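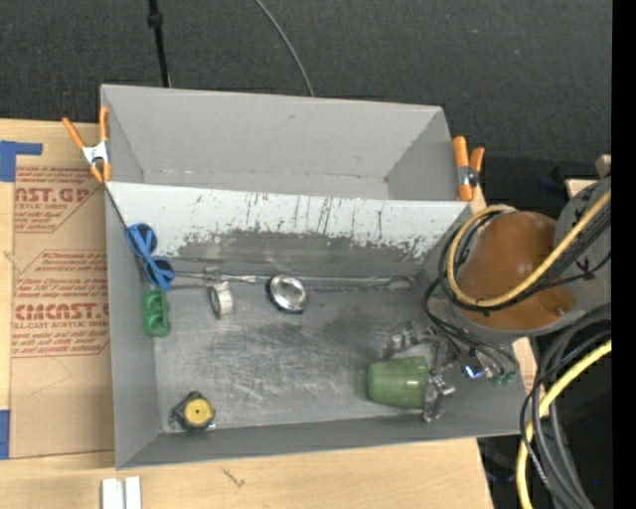 Reading on a Small E-Reader Compared with a Phone
Project report, second semester, Department of Information Technology, Plolthorpe

1. Background

Our project group wanted to know if a separate device for reading still makes sense for students. Almost every student in our college has a phone with a large screen, and the library at Plolthorpe must decide before November if it will continue to lend out e-readers. The library owns 13 devices of the model Eide. They were bought together with the reading software Trillska, which also exists as an app for the phone. This made a comparison possible, as the same book could be opened in the same software on both devices.

2. Method

We selected one course book of 252 pages. It has mostly text, with a few tables and diagrams. The participants were students from our own year. Each of them read 2 chapters, one on the Eide and one on their own phone, and the order was changed between the participants. After each chapter they filled in a short form about comfort, speed of turning pages, making notes and finding a place again.

We did not measure the reading speed. In the first plan we wanted to do it, but Trillska does not save the time for each page on the phone, only on the Eide, so the numbers could not be compared.

3. Results

For long reading in the evening, the participants preferred the Eide. The most common comment was that there are no messages coming in. Several persons also wrote that their eyes felt less tired, but this is their own opinion and we have no test for it.

For notes the result was the opposite. The keyboard on the Eide is slow, and a letter appears on the screen with a delay. One participant stopped making notes after the first page and used paper. On the phone the notes were longer and had fewer mistakes.

Tables were a problem on both devices. On the Eide the wide tables become gray and very small. On the phone it is possible to zoom, but then the header of the table is lost.

4. Synchronization

Trillska should move notes between the devices through the service Gistska. In our test this worked when the chapter had few notes. One participant had a note of more than 800 characters, and it arrived on the phone without its last part. We repeated this with other text and got the same result. We could not find a limit mentioned in the manual.

5. Discussion

Our group is small and all participants study a technical subject, so they are perhaps more patient with devices than other students. The phones were also different from each other, and an older phone with a weak battery got lower marks for comfort.

We think the library should keep the Eide devices for one more year, but it should not buy new ones before the problem with the long notes is solved. The lending period is now too short for a full course book, and we suggest to make it longer.

6. Remaining work

The forms must still be typed into the shared table, and the page with the test instructions needs a new version with the correct menu names.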